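Can a machine tidy a drawer yet?

Tuesday, February 15, 2022

My mother-in-law asked me in December when she would be able to buy something that empties the dishwasher. I said not soon, and she asked what on earth everyone had been doing all this time. I have been turning the question over since, partly because I spent 19 years on a packing floor and have watched a fair number of machines arrive and a smaller number stay.

The ones that stayed did one thing. At Oberholzer we had a machine that put lids on tubs. It was very good at it, provided the tubs all came the same way up and were the same size, and somebody had to stand there to make sure they did. When the company changed supplier and the new lids were a shade thicker, the line stopped for two days. Nobody on the floor was surprised. A person would have noticed the thicker lid with their thumb, pushed a bit harder and carried on talking.

Housework is nearly all thicker lids. Every home is different, and any one home is different by teatime. The work that looks hard, such as lifting something heavy and putting it down in the same spot all day, was settled years ago in factories. The work a child of six can do is where things go wrong. 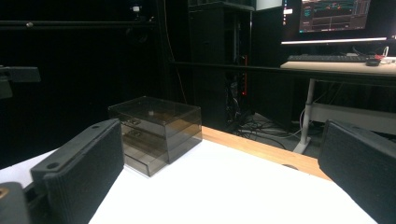
Drawers are my favourite test of this, and I would put one in front of any salesman before I let him talk about folding shirts. To open a drawer you have to find the handle, get hold of it, pull it straight, stop before the whole thing comes out, and keep the rest of the furniture from coming with it. A big chest of drawers at least stays where it is. A small desktop box like the one between those two black pads, with a pair of drawers and a little handle on the front of each, probably weighs next to nothing, and if you tug at it the lot will slide across the table. You and I put a hand on the lid without thinking. A machine has to be given that hand, or shown some other way round it. The see-through tinted sides can't help either, as cameras that judge distance are often poor with anything clear. Then there is the matter of what goes in the drawer, and whether it will shut again afterwards.

I don't say any of this to sneer. Melaniia Zinchenko, who ran the small parts store at Atdale when I was there, kept 2478 lines of stock in drawers and could put her hand on any of them. She once told me she would happily give up the fetching if something else would do it, and keep the ordering, which was the part she liked. That seems to me the right thing to want. The store tried a picking arm on a month's trial. It managed well enough with boxed items and dropped the washers. She went back to fetching.

What has changed lately, as far as I can tell, is that people have stopped trying to write down every step and have started showing the machine the job over and over. I think that is sensible. It is how I learned, and how I taught others. If 1000 goes at a drawer gets you a machine that can open that drawer, good. I would still like to know what it does with the one next to it, which sticks.

So my answer to my mother-in-law stands, though I would now put it more fully. In a warehouse, with plain boxes and a fence round it, yes, a good deal of the work can be done now. On a shop floor with mixed stock, some of it, with a person near by. In a kitchen, a machine can clean the floor if you pick the socks up first. I would want to see one go 4 weeks in an ordinary house, with nobody from the firm in the next room, before I believed more than that.

She has since bought a new dishwasher with a better top rack.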